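Gatchalian Household Waste Reduction Project
Progress report to the Stulach Foundation, 24 Sep 2020
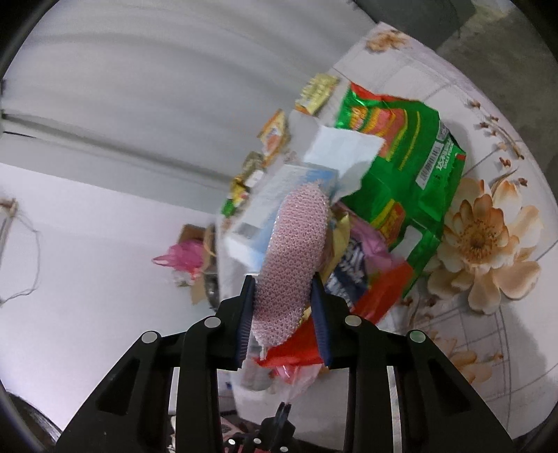 The project is now in its second reporting period. The purpose of the grant is to reduce the amount of kitchen and cleaning waste sent to landfill by households in the Gatchalian housing estate, and to test whether a small repair and refill service can be run from the existing community centre. This report covers enrolment, activities, spending and changes to the work plan.

Enrolment

The agreed target was 300 households. At the close of the period 312 had signed the participation form, of which 30 joined through the tenants' newsletter and the remainder through doorknocking led by Rommel Rivera and Mylene Sebastian. Take-up was weakest in the two towers nearest the rail line, where many flats changed hands over the winter. We have asked the housing office for an updated tenancy list and expect to receive it before the next round of visits.

Activities

Home waste diaries were issued to all enrolled households. Return rates were lower than planned in the first month and improved once the form was shortened to a single page and translated into Tagalog and Portuguese. Arlindo Evangelista checked both translations.

The refill counter opened on a trial basis with dish liquid, laundry powder and vinegar. Residents have asked for floor cleaner to be added. A quote from our current supplier, Zurkenari, was above budget and a second quote is being sought.

Worn cleaning goods such as sponges, cloths and brushes remain a difficulty. They appear often in the diaries, the council's recycling program does not accept them, and we have not yet found a local processor.

Spending

Expenditure is within the approved budget, apart from printing, which exceeded its line by $2,000 — the cost of reissuing the diary form. We request approval to cover this from the unspent travel allocation.

Changes to the work plan

The evaluation interviews have been moved to December. Ademir Cordeiro will conduct them by telephone and forward a draft summary to the Foundation's grants officer.

Submitted by Edgardo Manalastas, Project Manager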